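Shared Kitchen Walk-Through: Opening Checklist with Comments
Calluseo House, ground floor kitchen and pantry
Filled in by Aranka Simon, 2022-09-18

Hello again, everyone. I've kept the same order as the July sheet so you can lay the two side by side, and I've written my comments under each item the way you asked me to (you did ask, so please don't complain about the length!). Where an item says OK it really is OK and you can move along. Where it says FIX, it needs doing before the supper club comes back in. WATCH means I'm not worried yet but I'd like somebody to look again next time.

1. DOORS AND WAYS OUT

1.1 Back door opens fully from the inside without a key — OK
It swings nicely now. The new closer is a little keen, so mind your heels if you're carrying a stockpot.

1.2 Path to back door clear — FIX
Flattened boxes again, the tall ones from the Zako delivery. I know it's tempting to lean them there when it's raining and the recycling shed feels a mile away, but that is our second way out and it has to be kept clear all the way across. I carried them out myself this time. Please let's agree that boxes go straight outside, even on a wet day, even when there are only a couple.

1.3 Exit sign lit — OK

1.4 Door between kitchen and dining room closes by itself — WATCH
Closes, but slowly, and it sticks on the last inch when the dining room windows are open. It is also very often propped with the bread crate. I do understand, you can't carry two trays and work a handle, but please take the crate away when you've finished carrying.

2. FIRE

2.1 Extinguisher by the door, pin in place, needle in green — OK

2.2 Fire blanket on its hook — OK
Pull tabs are hanging down where you can reach them. Somebody had tucked them up behind the pouch to look tidy, and I've untucked them. They look untidy on purpose, my dears.

2.3 Nothing stored on or over the range — FIX
Paper muffin cups and a roll of parchment on the shelf right above the back burners. I've moved both to the pantry, second shelf, left side, next to the foil. If you bake regularly and this is a nuisance, come and talk to me and we'll find a better home for them, but it can't be that one.

2.4 Hood filters clean — FIX
Sticky to the touch, and the left one is worse than the right. They lift straight out: push up, tilt toward you, and down they come. Hot water, plenty of dish soap, half an hour in the deep sink, then let them dry all the way before they go back. I would rather we did this every month than have one heroic afternoon every spring.

2.5 Smoke alarm tested — OK
Loud as ever. Apologies to the reading group.

3. GAS AND ELECTRIC

3.1 Range knobs turn and click off — OK
The front right is stiff but it does go fully to off. It has been that way as long as I've known it.

3.2 Gas shut-off reachable — OK
The label has gone pale, so I'll write a fresh one and put some clear tape over it.

3.3 Cords and plugs undamaged — FIX
The Sistar kettle has a cord that has been pinched flat near the base, and I could see the inner covering through the split. I've taken it off the counter and put it in the office with a note tied around the handle. Please don't rescue it! The older kettle in the bottom cupboard works perfectly well, it's only slower, and it has a whistle, which I've always thought was rather cheerful.

3.4 No power strips near the sink — OK
Thank you. This was a FIX in July and you've done it properly.

3.5 Outlet by the sink trips and resets with its test button — OK

4. FLOORS

4.1 Floor dry and free of grease — OK
It was dry when I came in and it was dry when I left, although I did have to chase a few drips from the ice bin.

4.2 Mat at dishwasher lies flat — WATCH
One corner has begun to curl. I turned the mat around so that the curl sits against the wall. That's good for a few weeks, I'd say, and after that we ought to buy a new one.

4.3 Step stool steady, feet on — OK

5. CLOTHS, SPONGES, AND CLEANING THINGS

5.1 Separate cloths for tables, counters, and floors — WATCH
We have plenty of cloths. What we don't have is a shared understanding of which is which, and I found a floor cloth folded on top of the clean dish towels. Floor cloths live on the rail in the mop closet and they never come out of it except to go in the wash. Counter cloths go in the drawer by the sink. Anything used after raw meat goes directly into the wash bag, and please don't rinse it and hang it over the faucet for the next person.

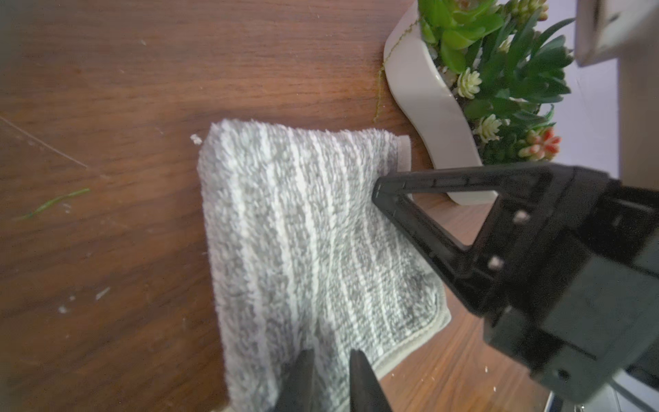
5.2 Used cloths washed hot — OK
Mrs. Bùi has very kindly been taking the bag home, and they come back smelling wonderful. She does ask that we leave out fabric softener if anyone else takes a turn, as it makes the cloths push water about when they ought to be soaking it up. She also asks that we check for forks. Apparently there was a fork.

5.3 Sponges replaced — FIX
I threw both of them away, and I won't describe them. New ones are under the sink.

5.4 Cleaning products away from food and in their own bottles — FIX
One spray bottle with no label at all. It might have been vinegar and water, it might not, and I wasn't going to sniff it to find out. It has been set aside for proper disposal. If you mix up your own vinegar spray, put a strip of masking tape on the bottle and write what it is and when you made it. Never top up an old bottle with something new, and never, ever put bleach in with anything else.

5.5 Gloves available — OK
Medium and large. Small has run out, and I've added it to the shopping list on the corkboard.

6. COLD STORAGE

6.1 Refrigerator at or below 40 degrees F — OK
Please look at the little thermometer on the middle shelf and not at the number on the door, which has its own opinions.

6.2 Freezer at 0 degrees F or below — OK
There's some frost building along the top. It would do it good to be defrosted before the holiday baking starts.

6.3 Raw meat below ready-to-eat food — OK

6.4 Everything covered, named, and dated — FIX
Most of it was, and lovely clear handwriting too. But there was a bowl of something with chickpeas, a jar with a lid that didn't belong to it, and half an onion sitting loose on the top shelf. I've let the onion go. The chickpeas have a sticky note on them asking their owner to come forward, and if they're still there tomorrow they'll go the same way.

6.5 Door seals clean and whole — OK

7. DRY STORAGE

7.1 Food off the floor — FIX
The big flour sack is back on the tiles. I know it's heavy. There's a low rack with wheels for exactly this, and if you slide the rack up to the sack and tip it over, you needn't lift it at all. I'm glad to show anyone who'd like to see.

7.2 No sign of mice or insects — OK
I looked behind the bins and under the bottom shelf with a flashlight, and I'm pleased to say I found only a birthday candle.

7.3 Nuts and sesame kept in lidded tubs — OK
The tubs are closed and marked. Please keep a scoop in each one and don't share scoops between them, however clean they look.

7.4 Paper goods — OK
We have an unopened case of 500 napkins, which should see us through the fall dinners with a few to spare. It had been put on the very top shelf, and I brought it down to waist height so it doesn't land on anyone.

8. KNIVES AND SMALL EQUIPMENT

8.1 Knives in rack or guards — FIX
One paring knife loose in the drawer with the measuring spoons, point toward the front. I found it with my eyes and not with my fingers, thank goodness. Knives go on the wall rack, or in a guard if they must go in a drawer. And when you wash one, wash it and dry it and put it away yourself. Don't leave it under the suds for somebody to discover.

8.2 Slicer unplugged, guard fitted — OK

8.3 Can opener clean — WATCH
The wheel needs a scrub with an old toothbrush. I ran out of time.

8.4 Cutting boards — FIX
The green board is deeply scored and ought to be retired. The others have a good while left in them. Try laying a damp counter cloth underneath when you chop, so the board doesn't wander.

9. FIRST AID AND HANDWASHING

9.1 Kit stocked and in place — WATCH
Burn dressings, tape, and gauze are all there. The small bandages are nearly finished, which tells me you've been using them and haven't been telling me! Please write it in the book, even for a little nick. I don't mind a bit, but I do need to know.

9.2 Hand sink has hot water, soap, and towels — OK

9.3 Hand sink used only for hands — FIX
Tea leaves in the strainer. Somebody knows who they are.

Next steps: I've put a copy of this on the corkboard with the FIX items circled, and there's a space beside each one for your initials. The kettle, the back door path, and the shelf over the range come first, and I'd ask that those be settled before anything is cooked. The hood filters can be shared between a couple of people if one washes and one dries.

If I've been unfair about anything, or if you've already sorted something out and I simply missed it, leave me a note in the office tray. I'll be back to look at the WATCH items when the new mat has been ordered.

Warmly,
Aranka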